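Ticket: grasp policy scores well in validation, falls apart on the cluttered workbench scene
Project: Bindmont sim benchmark
Component: Ernenetti (grasp scoring), Nakpan (scene generator)
Status: resolved, one follow-up open

Opening this myself so I stop keeping notes in three different text files. I'm trying to reproduce our own result from the spring, the one where the policy trained purely in simulation picks small workshop items out of clutter. The method is simple enough: Nakpan generates a tabletop layout, Ernenetti scores candidate grasps from the depth image, the arm goes for the top one, and we log a success if the item is still in the gripper at the end of the lift. We run 2,000 episodes per checkpoint. The old checkpoint did great. The retrained one, same config as far as I can tell, gives me 683 successes, and that's a horrible number. I thought I'd misread the log!

Things I tried first, in case you're about to suggest them:

Reran with the old random seed. Same mess.
Swapped the old checkpoint back in. It ALSO does badly now, so the training run is off the hook and something in the eval changed.
Reinstalled Zaltis (our physics wrapper) from the pinned version. No change, and I lost a morning to it.
Turned off the domain randomization on lighting. Tiny improvement, well within noise.

Update, same afternoon. I started stepping through episodes one at a time in the viewer, which I should have done at the start, but it's slow and I kept hoping a config diff would save me. The failures aren't spread evenly. Chunky stuff like blocks and boxes is mostly fine. Flat and skinny stuff is where it goes wrong: pencils, metal bars, the try square. The fingers come down in a sensible spot, they close, and then on the lift the item just stays on the table.

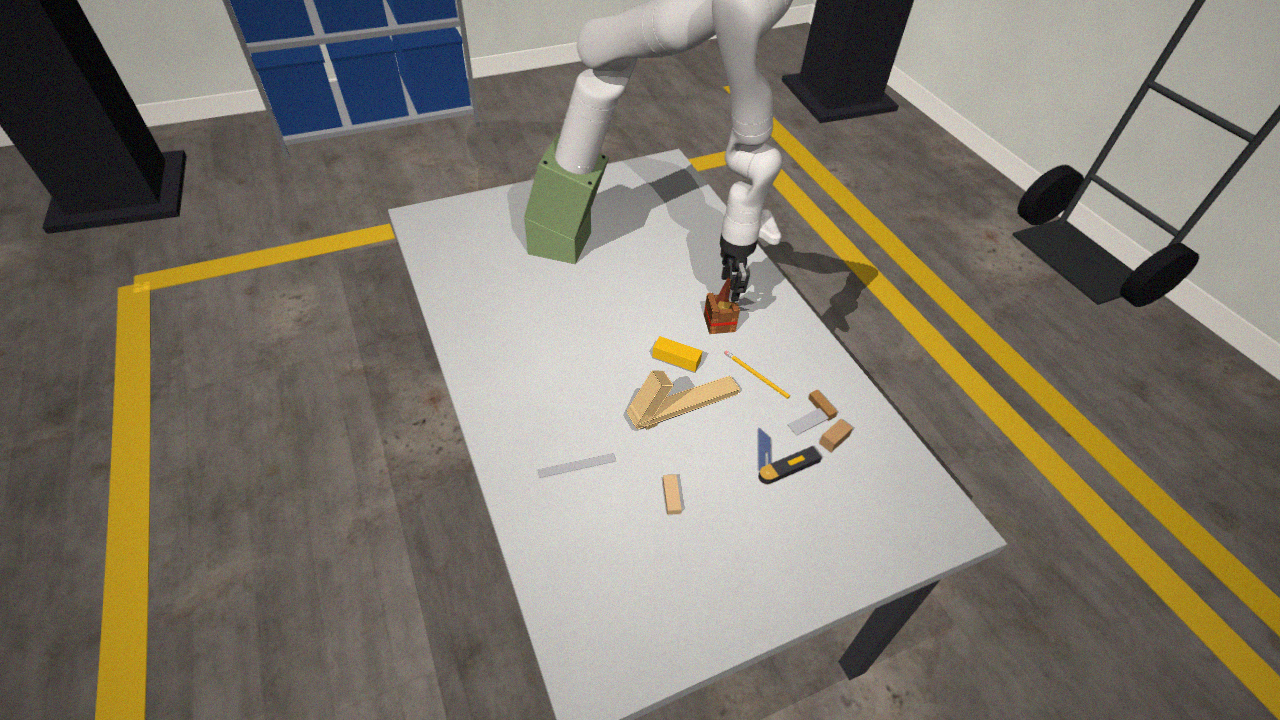

Do I need to retrain the policy if only the thin objects are failing?
Check the contact settings first, and only retrain if the old checkpoint still fails once those match the original run. A policy that picks reasonable grasp points and loses the object on the lift usually has a physics problem, and retraining on top of bad physics will just teach it to work around them.

So that's what I did next. I dumped the contact parameters for every object class and put them next to the dump from the spring run (thank you, past me, for saving that). Friction was identical. Mass was identical. Contact margin was not! Somebody, and I checked the history and it was me, had moved the margin from a per-object value to one global default back when I was cleaning up the asset files. For a block, the global value makes no real difference. For a pencil it's a big chunk of the whole thickness, and the solver ends up pushing the thing down and out from between the fingers as they close.

Quick test: put the per-object margins back for the pencil only and ran a short batch of 17 episodes. Pencil grasps held on the lift in all but 2, and both of those were layouts where it was wedged under a plank, so I'm not too upset about them. Then I restored the margins for everything and kicked off the full eval overnight.

Next morning: the full run is back in line with the spring result. Old checkpoint and new checkpoint land close enough together that I'm happy calling the method reproduced. I reran the lighting randomization too, switched back on, and it barely moves the score, which matches what we wrote up.

What I changed, for anyone who hits this later:

Per-object contact margin is back in the asset files, and the global default is gone.
Eval now prints the contact parameters at startup and stops if they don't match the ones stored with the checkpoint.
Success rate is reported per object class as well as overall. If I'd had that from day one I'd have spotted the pattern in ten minutes.

Still open: the wedged cases. When something thin is partly under a plank, Ernenetti scores the exposed end really high and the arm goes straight for it, and then the plank drags along or the grip slips. I don't think it's a bug, more of a gap in the method, because the scorer only sees depth and has no idea what's resting on what. I might try a version that clears the top item first when two of them overlap. That should be its own ticket so I'm moving it to the November milestone and closing this one.

One more note for the install page: Zaltis caches the asset files, so clear the cache after pulling or you'll still be running the old margins.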